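Boards and Stones, Vallby Games Room
Gallery updated June 19, 2023

The games room at Vallby keeps 131 items on its board game list, counting boards, bowls and stone sets separately. The entries on this page cover Go equipment only. Chess and draughts have their own page. Measurements for the wooden boards were taken in May with a steel rule, with the board lying flat and the stones removed.

Condition is graded from 1 to 6, where 1 is unused and 6 is withdrawn from loan. Grades refer to the playing surface. Scuffs on the underside are not recorded unless the board rocks on a flat table. 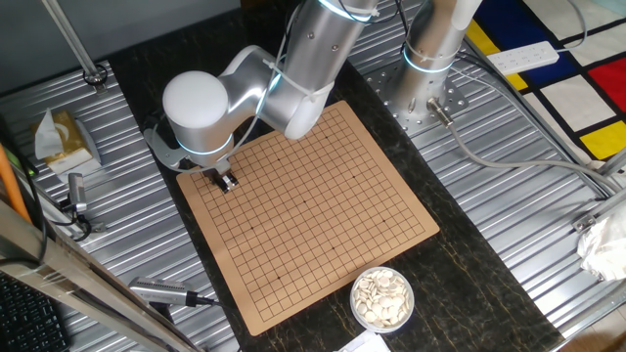 Sheet boards are the lightest type on the list and the easiest to store, as they slide into a drawer with the scorebooks. They have no feet and no weight of their own, so they shift when a player leans on a corner. On a polished stone top they can turn a few degrees during a game. The light tan one on the black speckled tabletop has a fine printed grid in thin black lines, with small dark dots for the star points. Printed lines of this kind should be wiped with a dry cloth only. The white stones are kept in a small round white plastic bowl, filled to the brim – take the top layer out by hand before moving it. Tipping a full bowl is the usual cause of chipped edges.

Storage, sheet boards
Flat, face up, no more than 2 to a drawer. Do not roll. A rolled sheet lifts at the corners and the stones near the edge slide inward.

Stuvari folding board
Hinged across the middle. The hinge leaves a slight step along the center line, and stones placed there can tilt. Grade 3. Suitable for casual games and for teaching captures.

Gauthier table board
Solid wood, the heaviest board on the list. Lines are cut and filled. Carry it level with both hands and set down the far edge first. Grade 2. It does not leave the room.

Ostholm stone set
Bought as a spare. The supplier lists up to 200 stones per color. Sort by thickness before use – thin stones go in the teaching bowls, thick ones stay with the Gauthier board.

Cleaning, stones
Lukewarm water, no soap, then a towel. Spread them in a single layer until dry. Stones put back damp will mark each other and leave a film on the inside of the bowl.

Loans
Sheet boards and the Stuvari board may be borrowed overnight. Return bowls with the lids on, where there is a lid, and write the item number in the loan book by the door.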